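Briston Two-Arm Drive Kit: Workshop Review
Published June 27, 2024

The Plotgate shared workshop purchased the Briston Two-Arm Drive Kit in February to provide its members with a bench platform for wristed surgical instruments. The kit contains the motor packs, two carriage columns, the cable tensioners and a pair of hand controls. Instruments, cameras and a computer are not included. The purchase price was $2,577, with a further $423 for the Trandus control board, which Briston lists as optional. In the opinion of this workshop it should be regarded as required.

Assembly was completed by members over nine evenings. The printed manual covers the mechanical work well, and the column brackets went together without rework. The wiring chapter is weaker. Two connector tables disagree with one another, and members had to trace the left motor pack by hand before power could be applied.

Evaluation was limited to suturing on bench tissue. Interrupted stitches were chosen because they require the wrist to turn, grip and release many times within a small space, and faults in cable tension appear early in such work. 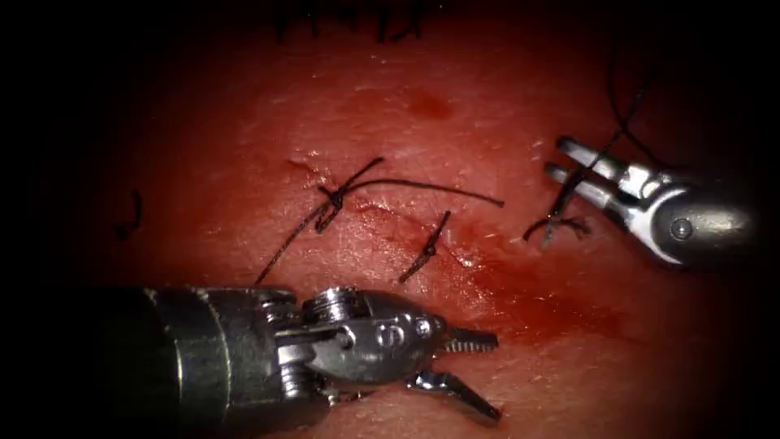 Three interrupted sutures across the central incision, with both pairs of jaws open.

Wrist movement is the strongest feature of the kit. Rotation is smooth at low speed, and the jaws close evenly once the tensioners have been set. The setting does drift. After 200 stitches the right arm required a full adjustment, while the left arm required only a quarter turn on one cable. The tensioner screws are reached from behind the column – an inconvenient position if the bench stands against a wall.

Thread handling was acceptable. The hand controls give no sense of force, and new operators tended to pull too hard when setting a knot. Most improved within a few sessions by watching the thread and the tissue more closely.

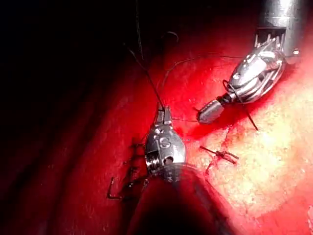
Kim replied to the draft of this review that the force problem was overstated, and that the motion scaling on the Trandus board should be lowered before any operator is judged. The point is accepted in part. At the lower setting, knots were more even and fewer threads were broken, but each stitch took noticeably longer.

Needle driving places greater demands on the kit. Play in the carriage shows up at the needle point, and a small error at the column becomes a visible one at the tissue. Dong-geon Heo fitted stiffer guide blocks to both columns during the fourth week, and the improvement was sufficient that the workshop has kept them in place. Briston should supply comparable parts as standard.
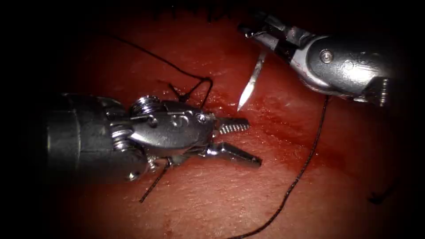

Can the kit be operated by one person without assistance?
One person can run both arms once setup is complete, although a second should remain near the power switch during the first sessions.

Noise is modest and was not a concern in a room shared with other users. The motor packs became warm during long sessions, and the workshop has adopted a rest period between operators.

Camera placement is left entirely to the builder, and the manual gives the subject a single paragraph. Members found that a fixed view alone made depth difficult to judge. A second view from close to the instruments was added – a change that did more for stitch spacing than any mechanical adjustment.

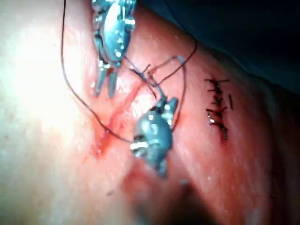

The additional mount is a simple clamp and may be made in any workshop with basic tools. Care is needed in routing its cable, which can catch on the carriage at full travel.

Briston answered two support requests within the week and sent corrected connector tables. The corrections have yet to appear in the downloadable manual.

The kit is recommended for shared workshops with prior experience in motor control. It is not recommended as a first build. It is intended for bench use only, and Plotgate members must complete the induction session before booking the station.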